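# Evaluating the Gudix Task Recording Kit for Bin Handling

Project report, Eetu Valtonen
11 November 2025

## 1. Purpose

The project looked at whether the Gudix kit, sold by Rathjen, is good enough to record hand work for training a sorting arm. The kit is a head-worn camera, a battery pack and a licence for the labelling program Kornenell. Our department had a loan set for the length of the project. The question from my supervisor was simple: should we buy one, or keep using the fixed camera over the bench?

I chose bin handling as the test task. It is dull work, but it is hard for a gripper. Nested bins stick together, the rims are thin, and the hands cover much of what the camera needs to see.

## 2. Method

The recordings were made in the warehouse at Skaluvley, at a wooden table in front of the shelving. The wearer was asked to work at a normal pace and to leave the camera alone once it was on. The instructions did not say how to hold a bin. I wanted the grips people use by habit.

The bins are coloured plastic tubs that taper towards the base and nest inside one another. Bare hands were used, as the finger tracking in Kornenell is not meant for gloves.

Recordings were cut into clips of five seconds by the program. This gave 2,994 clips. I then removed 342 in which the hands were out of view, and labelled the rest for left hand, right hand, bin and contact.
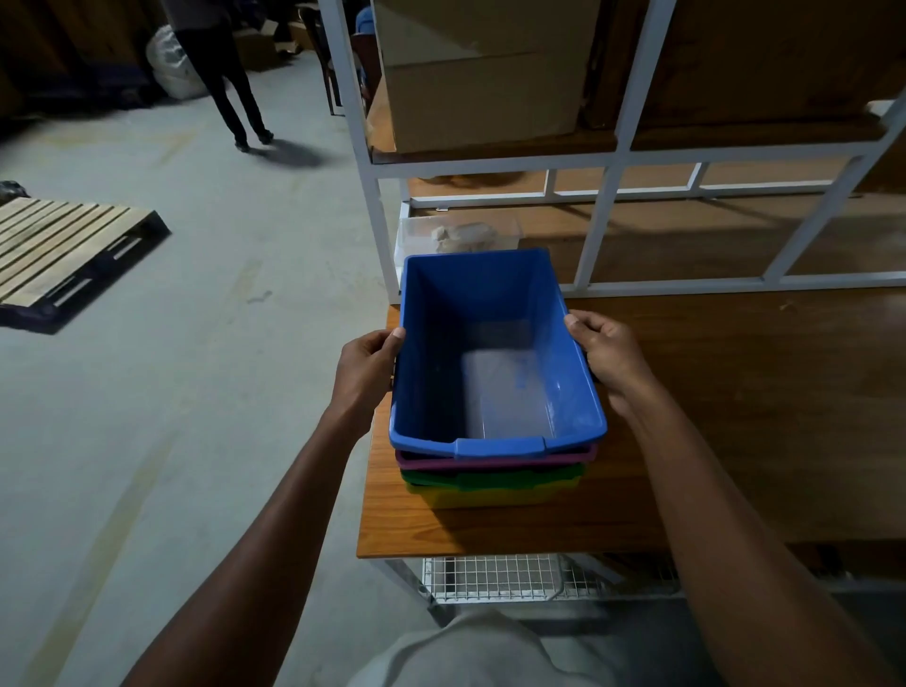
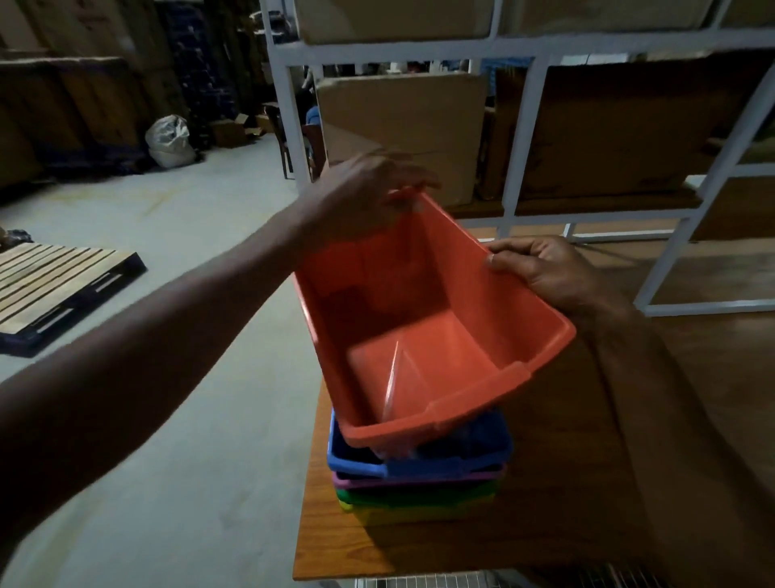 *Figure 1. Bin handling at the table, both hands on the rim of the top bin.*

## 3. Results

### 3.1 View of the hands

The wide lens was the best part of the kit. When the wearer looked down at the stack, both hands and most of both forearms were usually in view. The fixed camera over our bench loses one hand whenever the person leans forward.

In the first picture of Figure 1 the blue bin is held level by its two long sides, and both thumbs can be made out. Clips like this were labelled correctly with almost no help from me. The second is harder. The orange bin is tilted, the left hand reaches over the far rim, and part of the right forearm is blurred. Kornenell tended to lose the forearm in such clips and then guess the wrist too low. I corrected these by hand.

### 3.2 Telling the bins apart

Nested bins show only their rims and upper sides. The program handled this well when neighbouring colours were clearly different. It had more trouble with clear film inside a bin, as in the orange one. A bright reflection on the film was sometimes marked as a separate object, and once as a third hand.

### 3.3 Comfort and set-up

The strap is stiff, and the wearer asked for a break after 17 minutes in the first session. Later sessions were kept shorter. Set-up is quick once the lens angle is right, but the manual gives no angle for table work. I found it by trial and lost most of a session doing so.

## 4. Problems

- The battery light is on the back of the pack, where the wearer cannot see it.
- Kornenell saves labels only when the clip is closed. I lost work twice.
- Export to our own format needs a script — Rathjen sent one, but it did not run until I had changed the file paths.
- People in the background are picked up by the program and have to be removed from the labels.

## 5. Recommendation

I would buy one kit for the department, with the softer strap, which is sold separately. The fixed camera should stay in use for work where the height of the bin above the table matters, as the head camera moves too much for that.

The labels have not yet been tried on the arm. That is planned for February, and the clips with tilted bins should be tested apart from the others. The script and the label files are in the project folder.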